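Riding the local buses in Tarigan: common questions

How do I pay on the minibuses?

In cash, to the driver's helper, once you're moving. Hand over small notes. The helpers rarely have change for anything large before mid-morning, and you may be asked to wait until your stop to get yours back.

Do I need to book?

Not for trips inside town. For the long run up to Wasia, yes. The Zomen counter beside the market opens at 6 and sells seats for the same day only. The trip is 34 kilometres and takes up to 2 hours when there are roadworks on the hill.

Which side should I sit on?

Left going up to Wasia, for the shade in the morning. I don't think the view is any better on one side than the other.

How do I know where to get on?

Most stops aren't signed. Look for a kerb with people standing at it and ask the nearest one. In the old quarter the stop for the number 375 is outside a tire shop, and it moves across the road when the shop has trucks in.

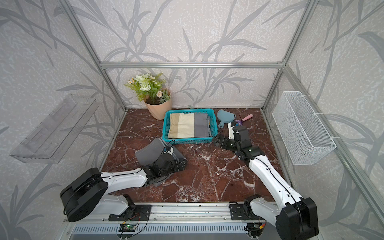 The 375 is also the only route that runs late. The last one leaves the old quarter at 9:30 p.m., or earlier if it fills up. After that you'll need a motorbike taxi, and you should agree on the fare before you get on.

Can I bring luggage?

A backpack on your lap is fine. Anything bigger goes on the roof or takes up a seat, and you pay for the seat. I've seen people bring sacks of rice, a door and a good many chickens, so your suitcase won't bother anyone.

Is it safe to cross the main road?

It's safer than it looks, but it takes practice. Walk at a steady pace and don't stop or step back once you've started. Drivers judge where you'll be and go around you. If you're nervous, wait for a local and cross on their downstream side. The painted crossings make no difference that I've noticed.

Is there a map?

There's no official one. Minttu Manninen drew one by hand when she lived here, and photocopies are still sold at the Zundberg guesthouse. The western half is out of date — the bridge route she shows was dropped — but the centre is still right.

What if I miss my stop?

Bang on the side panel and call out. The driver will pull over almost anywhere except on the bridge. Walking back is usually quicker than waiting for a bus in the other direction.

Do buses run on holidays?

Fewer of them. In April the Wasia bus stops altogether for the week of the festival, and the shared cars charge double.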